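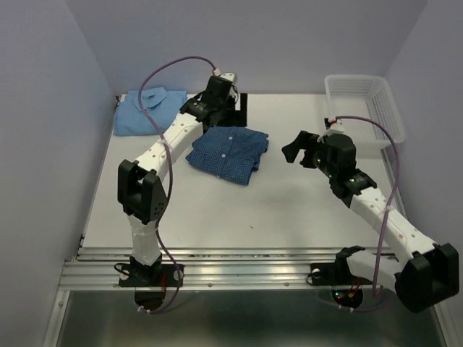

Ask the author of the Judisora muster study how she ended up spending her evenings with medieval service records, and she starts laughing before she answers.

"I went in looking for land boundaries," she says. "Then I hit a list of men who owed the lord of Jelen forty days in the field, and one of them had sent a cousin, and the cousin had turned up without a helmet! I was hooked right there."

The rolls she works from cover 5 villages and 3 generations of tenants. Most entries run to a line or two: a name, a holding, what was owed, what was paid. She reads them slowly, often with a neighboring roll from Orozco open beside her, and she lights up when the two disagree.

"Orozco took coin much earlier," she says. "You can see the payments creeping in, and then the lord is hiring crossbowmen with that money. Jelen was still calling people out in person, harvest or no harvest. Same hills, same weather, and they ran things in completely different ways."
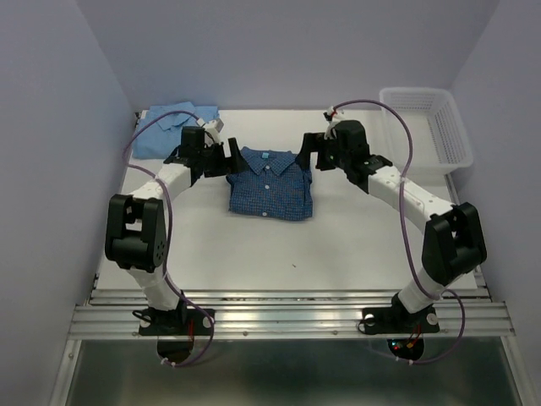 A folded blue checkered shirt on the work surface, between the two arms.

What about the men themselves? She has a favorite, a tenant who argued for 2 years that his duty ended at the river crossing at Etau.

"He kept showing up, walking as far as the water, and going home (I love him). The clerk gets more and more annoyed with him in the margins. And in the end they just charged him a fee and wrote a new line."

She is back in the archive in November, this time for the castle guard accounts.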